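Janar Braided Charging Cable Review: Three Months With the Green One
By Themba Shabalala

I bought the Janar braided cable in May to replace a plain rubber one that had split near the plug. I had a short list of requirements. It needed to reach from the outlet behind my desk to the far side of the desktop, it needed to fold up small enough for the side pocket of my work bag, and I did not want another black cable that gets mixed up with everybody else's at the office.

The listing had 2,648 ratings when I ordered. I read maybe a dozen of them. The complaints were mostly about the color being different from what people expected, and a few about the cable being stiff out of the package. Both are fair, and I will get to them.

Color and weave

Janar sells this in several colors and I picked the green. The jacket is a chevron pattern, light sage and beige against a very dark thread. From across a room it looks like a gray-green cord. Close up the pattern is easy to see, and it is neatly done. I have gone over the length with my thumb a few times looking for loose threads or skipped stitches and found one small fuzzy spot, near the middle, that has not grown.

The connector housing is a shiny mint green, brighter than the cord. I would have preferred something duller. The metal part of the plug has a pinkish, coppery look to it. Some people will like that combination and some will find it a bit much on a work desk. My wife says it looks like a toothbrush.

If you want a cable that disappears, get a white one or a black one. I can find this one in a drawer in a second, and that was my reason for buying it.

Stiffness and folding

For the first week it was stiff. It came wound in a tight coil and wanted to go back to that shape, so it would not lie flat across the desk. I hung it over a door handle for a couple of nights and that helped. By the third week it had relaxed enough that I stopped noticing.

I fold my cables lengthwise into a bundle. Coils always open up in my bag. The Janar takes a lengthwise fold well. The bends stay rounded at the ends, and the strands lie against each other without springing apart as long as there is something around the middle. A rubber band works. It did not come with a strap, and at this price I think it should have.

The braid does pick up lint. A rubber jacket wipes clean with a damp cloth, but with this one I have to pick the fuzz off by hand. If you have a long-haired pet you will be doing that a lot.

The plug end

The strain relief behind the USB-A plug is a short black sleeve. I wish it were longer. My last cable failed at exactly that point, and a longer sleeve spreads the bend out more. So far there is no cracking and no gap between the sleeve and the housing. I pull it out by the housing and never by the cord, so I am probably an easier customer than most.

The fit in the port is snug. In my wall charger it takes a small push and stays put. In the older power strip under the desk it is a little looser, but so is everything else I plug in there.

Charging

I did not run lab tests. My phone went from nearly empty to full in 90 minutes with the Janar, using the same wall charger as before, and I saw no difference from the old cable when it was healthy. It has not dropped a connection while charging. I have used it for moving files twice and it worked both times.

Compared with others

I have a Furex cable in the car. It is thinner and softer from day one, but the outer weave started to slide back from the plug after a few months, leaving the inner wire showing. The Janar has not done this.

I also tried a Dudska that a coworker had. It is thicker than both, and it feels tough, but it does not fold small. It would be fine for a bedside table where it never moves.

Price

I paid 149 rand for mine on a visit home. I have not checked what it sells for elsewhere.

Would I buy it again

Yes, in a quieter color if they had one left. The things I would change are the length of the black sleeve and the missing strap. The weave is good, it folds the way I want it to, and it charges as well as what it replaced — that covers most of what I need from a cable. I will update this if the plug end gives out.

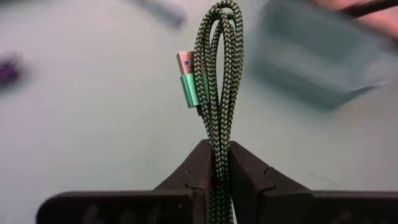
The Janar folded lengthwise, with the mint-green USB-A end at the left.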